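Handheld grippers on dishes: what I'd want to know before buying more
Speaker notes, Emerson Barbosa, Breststead
Running order: tools, dishes, pads, the camera question, what I'd do next. Skip the camera part if short on time.

1. Opening

Say thanks to Urmila for the slot. Don't do the history of grippers. Everyone in the room has one on a shelf.

Go straight to the claim. The Jumska people say their ribbed finger pad will hold "any household dish" with no tuning. The Barkar people say much the same about theirs, in a nicer brochure. I went in doubting both and I've come out doubting one of them slightly less. I'm not going to say which until section 3, so please don't ask.

Mention that Obaidul read the protocol beforehand and thought it was too kind to the pads. I agree with him. More on that at the end.

2. Why dishes

People like to show a gripper on a foam cube. A foam cube forgives everything. Glazed porcelain is stiff and slick, and a plate gives you one thin rim to work with and a lot of weight hanging off it.

The wide plate was the one I expected to cause trouble. Large plate, wavy rim, and a two-finger tool that has to straddle the edge before it can do anything at all.
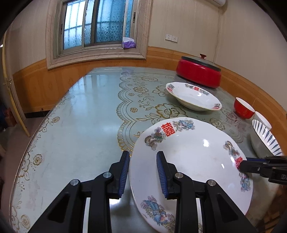

The approach matters more than the squeeze, and I think we've all been measuring the squeeze. If one finger goes over the rim at a poor angle, a softer pad won't rescue the grasp. You get a point contact where the data sheet promised you a surface. Pause here. Somebody will want to argue that wrist motion fixes it. With a person holding the tool, sure, the person fixes it without noticing. That's exactly my worry about handheld trials: we give the hardware credit for what the operator's wrist is doing.

Ask the room who has compared the same fingers handheld and on an arm. I'm guessing few hands.

3. The pads

We had 3 operators and 13 dishes on the list, with up to 5 tries per dish. Those are small numbers. I won't put percentages on a slide and I'd ask you not to work them out for me.

What I'm willing to say:
Bowls were easier than plates for every operator.
The Jumska pad did better than I expected on curved walls.
The Barkar pad was fine on curved walls too, and I couldn't tell the two apart there with my eyes closed.
On flat rims I preferred Jumska, but Ivars preferred Barkar, and he has steadier hands than I do.

So that's the big reveal. Let them groan.

With bowls, take hold of the wall, one finger inside and one outside. It's the obvious grasp and most people reach for it untaught. It gets awkward when there's more crockery right under the bowl and the lower parts of the tool need somewhere to go.
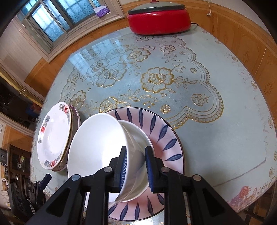

Clearance is missing from both spec sheets. They list opening width, finger length and weight. I'd trade all that for one drawing of how much room the linkage needs when the fingers are pointed down into a pile of tableware. Poonam made cardboard cutouts of both tools for this purpose and they told me more than the brochures did. (Hold them up. They're in the blue folder.)

4. The camera question

Short version. A wide lens on the tool shows you the fingers and most of the table together, and that's useful. It also bends everything toward the edges, and a glossy surface near a window throws light straight back at you. White dishes are the worst case. The inside of a white bowl can go almost blank, and then I'm asked to believe a model has found the rim.

Shakya has a controller that claims to correct for this. I've seen the demo, done on matte gray cups. I'd like to see it on a white bowl on a shiny table. I have asked. I'm still waiting for a reply.

If there's a question about depth sensors: we didn't try any, so say that and move on.

5. What I'd do next

Obaidul's objection, in full: our operators were allowed to back off and start the approach over, and a restart didn't count as a try. He's right, it flatters both pads. In March we run it again with restarts counted, and Ivars will swap the pads so that I don't know which pair I'm holding.

I wouldn't place a large order with either company before then. One set of each is enough to learn from. If a salesperson tells you it handles any dish, bring your own dish.

Questions. Urmila has the second microphone. Put the cutouts back in the folder before leaving, Poonam wants them.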